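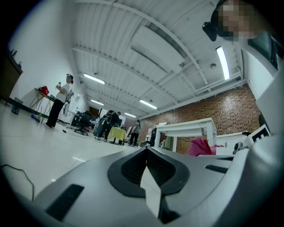
A gripper is the part of a robot that does the job of your hand. Some grippers are bolted to a robot arm. Others are made for a person to hold, and those need looking after too. The big one at the front of the photo is gray plastic on top, with a dark hollow shaped like an upside-down V. The hollow is lined with black mesh, and a raised rim of black rubber runs along its edge. Mesh and rubber are the parts to check most often. Dust sticks to them, and rubber can crack as it gets old.

At the Stireck workshop, Nelu Pop looks after the grippers. He starts at 6 in the morning, before the first people come in. This is how he checks one.

First he makes sure the power is off. Then he brushes the mesh with a soft, dry brush. He does not use water, and he does not poke the mesh with anything sharp.

Next he runs a finger slowly along the rubber rim. He is feeling for cracks, bumps and loose spots. If he finds one, the rim has to be changed. The old rubber peels off in one long strip. The new strip is pressed into place with glue, and the gripper rests for 20 hours while the glue sets.

Then he checks the screws. A screw that is too loose will rattle. A screw that is too tight can split the plastic, so Nelu turns each one gently and stops when it feels firm.

Last of all comes the test. Levente Barta picks up a foam block with the gripper and puts it down again, 37 times. If he drops the block even once, the gripper goes back to Nelu's bench.

Every gripper has a page in a notebook. Nelu writes down what he cleaned and what he changed. Gripper number 5 has had two new rims since September, and he is still trying to find out why.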